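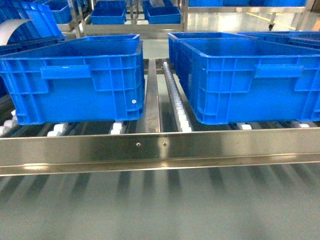 Figure 2. Blue plastic crates on the stainless steel roller conveyor at the test site, with further crates on the shelving behind.

4. Evaluation of the Plirko crate-handling kit

4.1 Test site and materials

The kit was assessed at the Pirihi packing hall during February, on the conveyor shown in Figure 2. The hall was chosen for its uniform stock. All crates used in the trial were of one open-topped pattern with ribbed walls and a recessed handle in the long side, and no labels or markers were added to them. The supplier, Iteck, states that the kit needs no marking of the load, and this claim was one of the points under test.

The kit as sold consists of a two-finger gripper, a head-mounted colour camera, a controller and the Vokell planning software, version 7. It was fitted to an arm already owned by the laboratory. Installation followed the printed manual except for the camera calibration, which was repeated with our own target after the supplied routine failed to converge under the hall lighting.

4.2 Sources of difficulty

Three features of the site bear on perception. First, the conveyor rail is polished and returns pale streaks from the overhead lights. The floor is also reflective. In early runs the software placed false edges along the rail and proposed grasps below the true base of the crate. Masking a fixed strip of the camera view removed most of these.

Second, crates of the same colour stand behind one another. Where the rim of a rear crate shows close beside a front one, the segmentation tends to join the two into a single long object. The handle recess proved a more dependable cue than the rim, and we set the software to reject any candidate without a visible handle.

Third, the shelving holds crates of the same kind as those on the conveyor. The kit has no built-in notion of a work zone. A depth limit was entered by hand and had to be entered again after each restart, a fault we reported to Iteck.

4.3 Procedure and results

Each attempt began with the arm at its rest pose and ended when the crate had been lifted clear of the rollers or the attempt was abandoned. The operator did not intervene except to clear a fault. Of 3,000 attempts with default settings, 947 were abandoned before contact, chiefly on account of merged outlines. Contact faults were logged separately and are treated in Section 5.

The handle rule and the depth limit were then applied together, so their separate effects cannot be stated. Merged outlines became rare in the second series, though cycle time rose, as the planner often asked for another view before committing to a grasp. A. Sandu reviewed the logs of both series without knowledge of the settings in use.

In its present form the kit is usable on this type of line by staff able to edit its configuration files. The default settings are not adequate for stacked or closely spaced crates of one colour.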